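Shop > Water & Litter > Storm Drain Traps

Groltetti 300 Storm Drain Litter Trap

Plastic doesn't walk to the sea. It rides there, first class, down the drain outside your building. The Groltetti 300 hangs under a standard curb grate and catches bottle caps, straws, wrappers and whatever foam cups turn into once a bus has been over them.

The basket holds 133 pounds of wet muck, a figure we reached in the Bright parking lot in Premville, wearing our second-best shoes. The mesh lets rainwater through and stops most things bigger than a lentil. It won't stop glitter. We've made our peace with glitter.

Price is $1395 with frame and lifting hooks. Spare baskets are $101 each. Empty it once a month, and every week in October if you're fond of trees. 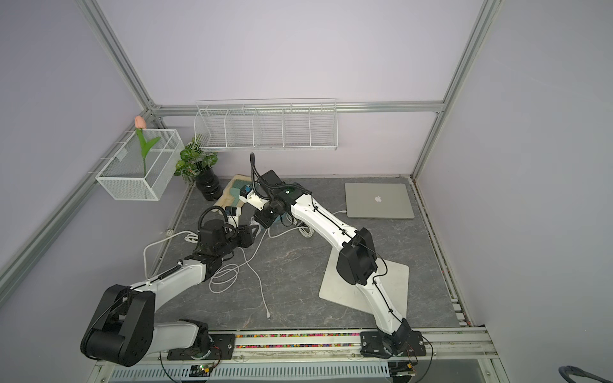
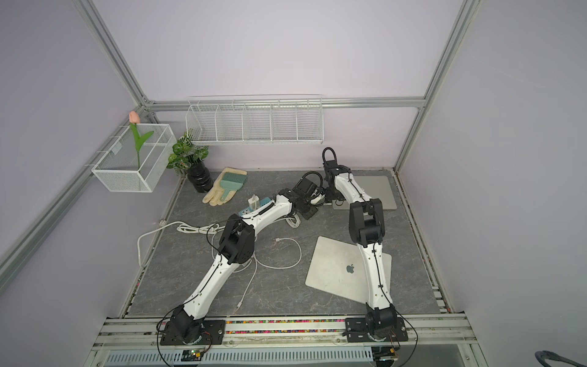
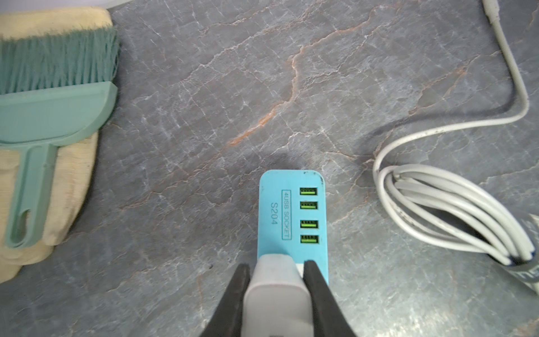
Orders ship from our Poltell warehouse. Measure your grate before you buy, then measure it again, please. Returned baskets must be rinsed. We used to think that went without saying.

Comments

draingoblin: Ours filled up in a week. Mostly straws, plus one flip-flop.

Marshside: Does it fit round grates?

pk_premville: Not round ones, I asked. Lifting hooks are great, the smell less so.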